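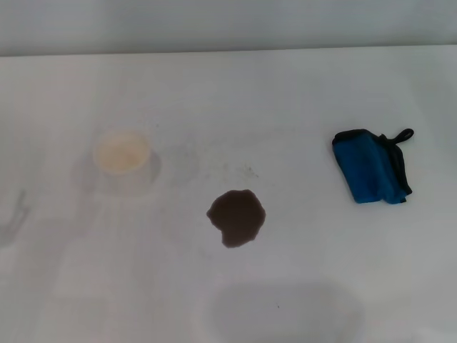
Plenty of you have written in since spring to ask whether the Guker wiping arm is worth having, so I gave up a good stretch of April to finding out. Guker sells it as a kit, and Tunstall will come and clamp it to your counter or table for a fee of 75 dollars, which I paid gladly, being no good with a wrench. My first tip has to do with what you leave out for it. Give it one folded cloth, a thick fuzzy one like my blue one with the black edging, lay it well to the side of the mess — far enough that a dark brown puddle can't creep under it — and move little cups and ramekins right off to the other end, or better still into the sink. A white top shows every speck and every faint ring, so it makes a very honest test.

Now, about spills. Coffee, cola, gravy and the like want blotting first and wiping second, and the arm has a setting for each. The booklet calls them Press and Sweep. Use Press for 20 seconds, then turn the cloth over yourself (it will try, bless it, but you'll do it better) and let it go on to Sweep.
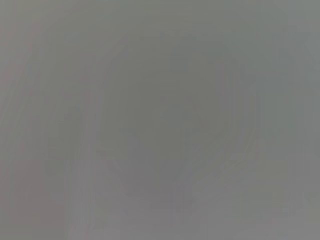 If the first pass leaves a pale ring behind, don't turn the pressure up. Dampen the cloth with warm water and a drop of dish soap, wring it out hard, and run Sweep again at the same pressure. I tried the higher one on a dried sauce mark and only managed to bunch the cloth into a lump.

Crumbs are another story. Brush those up by hand before you start, or they get dragged through the wet and you have twice the work!

A few odds and ends. Wash the cloths at 60 minutes or less on a gentle cycle, with no fabric softener, which makes them slide over liquid. Turano makes a good plain refill cloth that costs less than the Guker ones and grips just as well.

The kit came to about 900 dollars from the Estcombe shop, and that's a lot of paper towels. For a small kitchen I'd say wait. For anyone with sore wrists or a long family table, I'd ask Tunstall whether you can rent one for a month first.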